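Community Help — Home and Laundry
Folding textured cushion covers so that the surface is not flattened

Posted by Parveen Majumder

I am responsible for the linen room of a guest residence, and I would be grateful for advice on the folding and storage of textured covers. In August the residence replaced its plain cushion covers with beige ones that have rows of small raised loops across the front. We hold 80 of them, and they are laundered in batches of eight.

Our written procedure calls for each cover to be folded in quarters and stacked on a shelf. The plain covers gave no difficulty. With the new ones, the loops along each fold are pressed down, and the crease remains visible after the cover is put back on its cushion. Staff have also reported that the covers catch on one another when they are pulled from the heap.

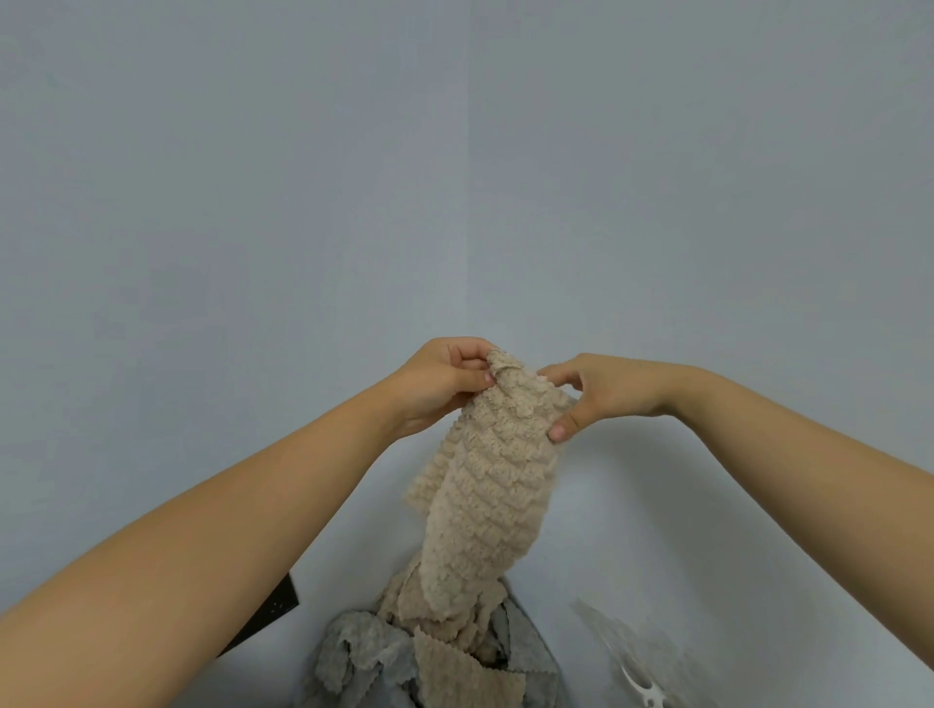

I have considered rolling them, but our shelves are shallow and the rolls tend to slide forward. Ironing is not permitted under the care instructions. Is there an accepted method for items of this type, and how high may they be stacked?

Pirmin Grabner

Covers with a raised surface should be folded once only, across the width, with the loops facing outward. A quarter fold places two thicknesses of pile against each other and then adds the weight of the stack. Please observe the following when revising your procedure:

Lift each cover from the pile with both hands at the top edge and allow it to hang before folding. Do not pull from one corner.
Close the zipper first. An open zipper is the usual cause of snagged loops.
Limit each stack to eight covers. This would also match your laundry batches.
Place a sheet of plain cotton between covers if the loops continue to catch.

Existing creases can generally be relaxed by holding a garment steamer a short distance from the fabric and then brushing lightly with the palm — always in the direction of the rows. Test one cover first and confirm that the care label allows steam.

Guillot

We roll ours and keep them in bins. No creases so far. A shallow bin would stop them from sliding off your shelf.

Parveen Majumder

Thank you both. The single fold will be adopted with the next batch, and I will ask whether bins can be ordered for the lower shelf.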